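Alvarado Technical College Opens Student Robotics Project to a Second Class

ALVARADO - Alvarado Technical College will run its student robotics project for a second year beginning in August, with places for 22 students. The project, named Skidach, asks students to teach a robot arm to handle ordinary household items on a tabletop.

Skidach is a two-semester elective open to students in the college's automation, computing and machining programs. No earlier robotics course is required. Applicants need a passing grade in either introductory programming or basic electronics, and must be free for the afternoon lab session, which starts at 2 p.m. and runs for 90 minutes.

Students work in teams. In the first semester each team learns to drive the arm by hand, record its movements and sort the recordings into good and bad attempts. In the second semester the teams use those recordings to train software that moves the arm without a person at the controls. Each team keeps a written log, and the log counts toward the final grade along with the working program.

The tasks are kept simple on purpose. Teams begin with picking up a single item and putting it down in a new place. They then move on to tasks with two items, such as placing a cup in a bowl, and later to clearing a table. Starting positions are changed between attempts so that the software does not learn just one layout.
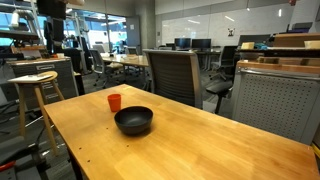 Last year's class set itself a target of 1000 recorded attempts and reached it before the spring break. The recordings have been kept and will be given to the new teams as a starting point. Instructors expect this to free up several weeks in the fall, which will go to a new unit on testing and on writing up failed runs.

The course is supported by Premero, a maker of packaging equipment, which pays for replacement parts and lab supplies. Premero engineers will also visit the lab once each semester to review the teams' work. The company has no say in grading and does not own the code that students write.

At the end of the spring semester the teams will enter the Adow Tabletop Challenge, a regional contest for two-year colleges. Entrants are given a set of household items on the morning of the event and must complete as many tasks as they can in the time allowed. Alvarado entered one team last year. This year every Skidach team that completes the course may enter, and the college will cover the entry fee and bus travel.

Applications are open now through the college's student services desk. Students should turn in the one-page form along with a short note on any building, repair or programming work they have done, in or out of school. Returning students may apply again as lab assistants, a paid position with 2 openings.

The lab will be open to visitors during August orientation. Families are welcome, and teams from last year will be on hand to answer questions about the course.

About Alvarado Technical College
Alvarado Technical College offers two-year degrees and certificates in automation, computing, machining and related trades. Press questions may be sent to the college communications office.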